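The Plant Stays

My aunt left me the flat over the old button warehouse in Stestidton, and with it a table, 269 library books that were never going back, and a small round plant.

I'll be straight with you, I wanted the table. It's wood, pale as a biscuit, and when I was little I used to do my homework at one end of it while she marked up her maps at the other. She drew walking maps, the folding sort, for a firm called Wyss who paid late and complained early. Everything else I was prepared to be sensible about. I had until the end of September to clear the place, and I'd asked Seema Joshi to come and be ruthless with me, seeing as she'd moved house 5 times and cried at none of them.

"Keep, give, tip," she said, and stuck three bits of paper to the floor. Then she took off her coat and started on the books.

She was terrifying! By eleven in the morning we'd done the hall cupboard and both wardrobes, and the give pile had a sort of foothill. We found a drawer full of keys. We found a tin of Cudar shoe polish so old it had shrunk away from the sides and rattled. We found a jumper I'd knitted her when I was twelve, one sleeve a good hand longer than the other, folded in tissue, and Seema very kindly went off to put the kettle on for a bit.

When she came back she had two mugs and she was looking at the plant.

"Tip," she said.

"No."

"It's plastic, love."

"I know it's plastic."

I did know. I'd known since I was nine, when I'd watered it every day for a whole half-term while my aunt was away in Tridthorpe (she'd asked me to "look after everything", and I was a thorough child). I'd been so proud of it. Not one leaf dropped! When she got home I marched her over to see it and she bent right down, hands on her knees, and looked at those tiny white flowers for a long time, and said it had never been better. Then she gave me 80 pence, which was a fortune, and I spent it on sherbet. It was Saimi Heiskanen from downstairs who told me, a week later, on the landing. She thought I was old enough. I was livid with the pair of them.

So I told Seema all this, and she drank her tea and listened, and at the end she said, "And did your aunt ever let on?"

She never did. That was the thing. All through my teens, whenever she went off to walk some footpath with her notebook, she'd ring me up and ask if I'd mind popping in to do the plant. And I'd say of course. And I'd come round and sit at the table with the big windows in front of me and read her books and eat her crackers, and I'd have the whole place to myself, which at fifteen, with 3 brothers at home, was worth more than any sherbet. I never watered it again. She never asked why the saucer was dry.

"She was giving you the flat," Seema said. "For the afternoon, I mean."

"Yes, well," I said. "She's done it properly now."

We didn't say much for a while after that. Seema peeled the tip label off the floor and used it to mark her place in one of the library books, and I knew I'd lost her to chapter one.

I didn't sell, in the end. I rang the agent from the stairs and he was quite short with me. The books are mostly still here, the keys still don't fit anything, and the table is by the glass, where the afternoon gets at it.
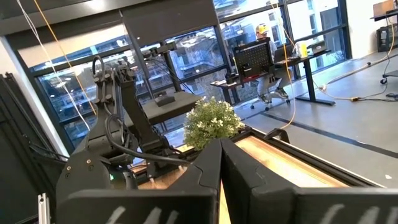
The plant on its table, tiny white flowers and all.

Saimi came up last month to see what I'd done with the place. She's well over the stairs being easy, so it took her a while, and she had to sit down before she could be rude about my curtains in the bedroom. Then she spotted the plant and pointed her stick at it.

"You know that isn't real," she said.

"So you told me."

She had two slices of cake and wanted to know who'd be looking after things while I was away at Christmas. I said I hadn't thought. She said her granddaughter was ten, and very reliable, and shared a bedroom.

I've put the spare key in an envelope for her, and a packet of crackers in the tin.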